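FOR RELEASE 2023-10-09

Sillik Opens Its Sorting Table to Anyone With a Junk Drawer

Sillik, the home tidying studio on the lower floor of the Dudás building, is happy to announce that its Sorting Table sessions will run every week from now until the end of the year – and that everybody with an overstuffed drawer at home is warmly invited to bring it along, just as it is, without picking through it first.

The idea is a simple one, and it came from our own customers. Over the summer we helped 88 households with closets, pantries and garages, and again and again the talk drifted back to one little drawer in the kitchen or the hall, the one with the dead batteries and the spare keys and the birthday candles. People who had cheerfully given away half a wardrobe would stand over that drawer and sigh. So we cleared a big table, put a cover on it to keep small things from rolling off, and started tipping drawers out, one at a time!

Each session lasts 90 minutes and has room for 11 guests. You spread everything out, group like with like, and decide what goes home. Grooming items go in one pile, sweets and snacks in another, and the loose pegs, knobs and caps that belong to something or other get a pile of their own, which is usually the one that starts the best conversations. Guests take home a Lolex drawer tray with six compartments, and anything still useful that they'd like to part with can be left on the swap shelf by the door.

Admission is $7, tray included, and tea is on us. Sessions are held in the front room, with step-free entry from the parking lot. Spots can be reserved at the Sillik front desk or at the Gresanura housewares store next door, where the trays are also sold separately. 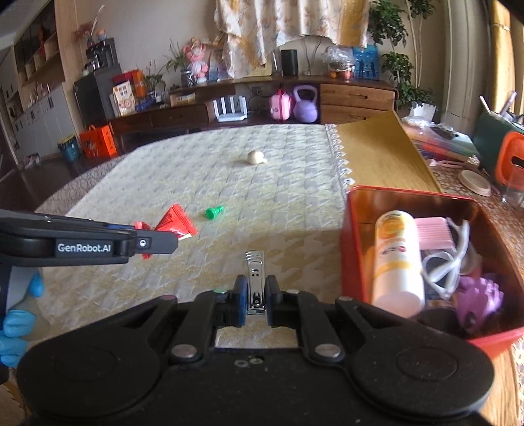 Where should a nail clipper live once the drawer is sorted?
Near the place you use it, in a small compartment of its own, so it doesn't slide under bigger things.

Children are welcome with a grown-up, and they tend to be very good at matching lids. Reservations open today.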